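Keeping small boxes in order on a wooden worktable

My worktable is of old wood with a shiny varnish, and for a long time I treated it badly. I put everything on it, pulled boxes across it, and after one winter it had many thin scratches. These are the habits I have now. They work for a home workshop, a sewing corner or a hobby lab.

Lift, do not push. Plastic boxes look soft, but a grain of sand under the bottom edge will draw a line in the varnish. I wipe the bottom of each box with my hand before I put it down.

Choose one kind of clear box and stay with it. I bought mine from Nevetti, the low ones for 300 each, and later some from Standik which were cheaper but did not stack with the first. Now I have two families of boxes and I regret it a little.

Put the boxes in one row, all on the same side of the table. The other side is for your work. Keep one clear box empty in the row, for the pieces that have no home yet. In the evening you empty it again. 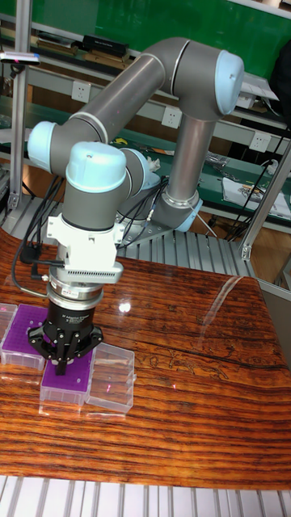
How do I clean a varnished tabletop without leaving gray marks?

Use a cloth that is only a little damp, with one drop of dish soap, and go along the grain. Dry it right away with a second cloth. The gray marks come from water which stays too long, mostly under boxes and cups.

Racks with many small holes collect dust very quickly. A soft paintbrush is better than a cloth for this, and a lid is better than both. If the rack has stood open for a month, wash it in warm water and let it dry upside down on a towel overnight.

Color helps more than labels. My neighbor Bezawit Tesfamariam keeps her bead racks by color, purple for the finest sizes, and she finds them faster than I can read my own handwriting.

Cables should leave the table at the back or at one side, never across the front. I fix mine with Lemma clips under the edge. Do not use strong tape on varnish. I did this once and took off a piece as long as my finger.

For polish I use Ulinari wax in November and again in spring. A thin layer is enough. Wait until the morning before you put the boxes back.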